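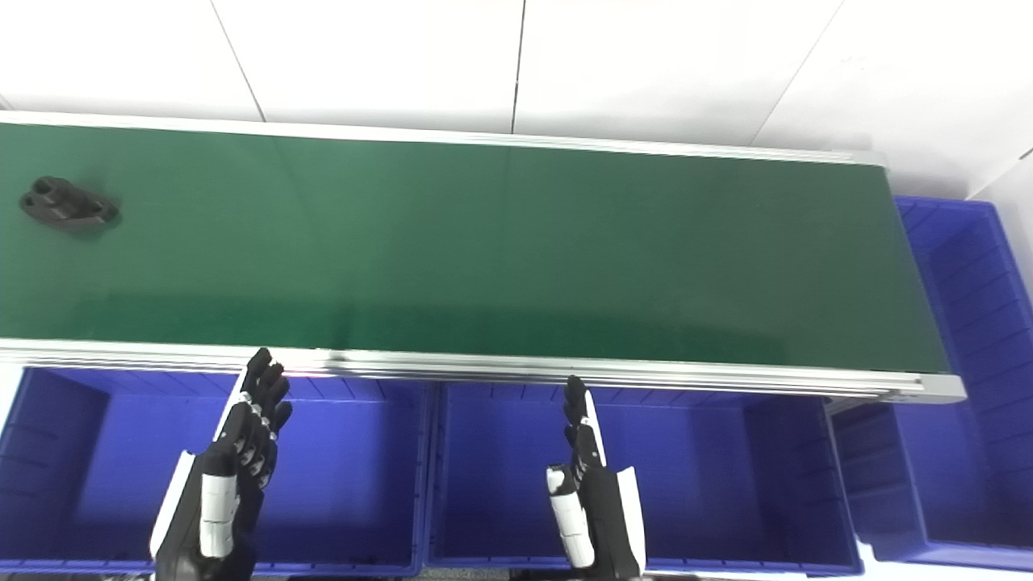
Drornby, Thu 2 February

Thread: Green belt, blue bins, and my ongoing argument with the tub layout

grastum_gary
Finally got the long conveyor where I want it, more or less. Green belt, aluminum extrusion down the sides, blue bins along the front. The bins are my whole question. Right now I have them right up against the near rail so whoever is sorting can pull a bracket off the belt and drop it without taking a step. My brother-in-law says this is how you lose brackets. He has never sorted a bracket in his life, but he did once manage a shoe store, so he has views on storage.

Do you run your bins tight to the belt or leave a gap?

pallet_widow
Tight. Leave a gap and you will spend your retirement fishing parts out of it with a yardstick.

Elikem Nyarko
Gap. A hand's width, no more. If the bins touch the rail, somebody drags one out by the rim and bangs the extrusion every single time. We had 48 bins at the Odoi shop and I could tell you who was on shift by the dents.

pallet_widow
Dents are cosmetic. A missing flange block is a phone call from a customer.

Elikem Nyarko
Spoken like someone who doesn't pay for extrusion.

torque_and_toast
Is that one of those blocks with a hole at each end and the raised middle? Dark gray? We do something very similar and they are a pain on a flat belt. Rounded ends, so they never want to sit square. Ours always end up at a bit of an angle, like a car parked by my mother.

grastum_gary
That's the style, yes. I've stopped caring about the angle. I put guides on once to straighten them out and all I got was a neat pile of brackets jammed against the guides.

bin_there
Wrong question, Gary. What you want to ask is why the bins are all the same blue. Three bins, one color, no labels that I can see. How does the new guy know which is good, which is rework and which is scrap? Telepathy?

grastum_gary
Left is good, middle is rework, right is scrap. Everybody knows that.

bin_there
Everybody meaning you.

grastum_gary
I'm a majority of the people who work here.

Well, all right, I asked the other half of the workforce which bin was rework and she pointed at the left one with total confidence. So I'm getting labels. I priced the Plumanex clip-on holders and a pack is $87, which seems like a lot for something that holds a piece of paper. I'm not replacing the bins, before anyone suggests it. They're good bins, ribbed on the inside, and the ribs are strong enough that I've stood on one to change a light.

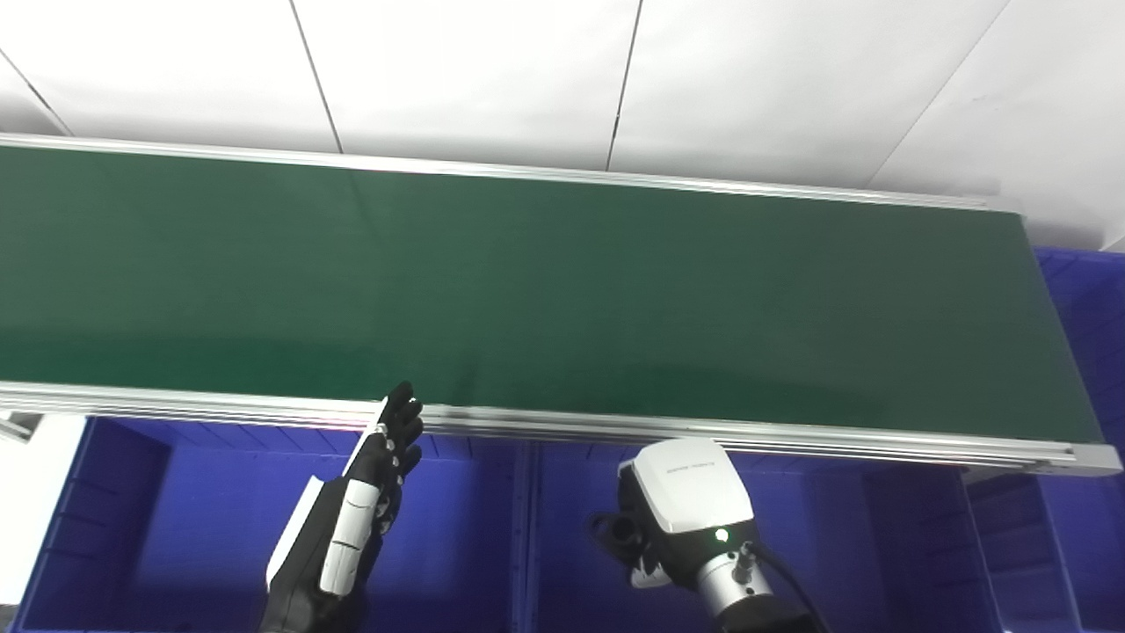 And the belt gets cleared before anyone moves a bin. That's the one rule I do have. Stop, empty it all the way down to the end cap, then shuffle tubs. Last May I slid one out with parts still coming and got a lap full of brackets.

torque_and_toast
Masking tape and a marker. $87 saved.

bin_there
Masking tape falls off plastic in a week. Then the new guy has a bin labeled nothing and a boot labeled SCRAP.

pallet_widow
Can confirm the boot.

Elikem Nyarko
Paint pen straight on the rim. Wipe the rim with alcohol first. Mine have lasted 366 days, and I know because I dated them to settle an argument exactly like this one.

pallet_widow
And do your bins touch the rail, Elikem?

Elikem Nyarko
They do not.

grastum_gary
Ordering a paint pen. I'll try the gap for a week as well. If I lose one single bracket down there I'm sending the yardstick to Elikem's house.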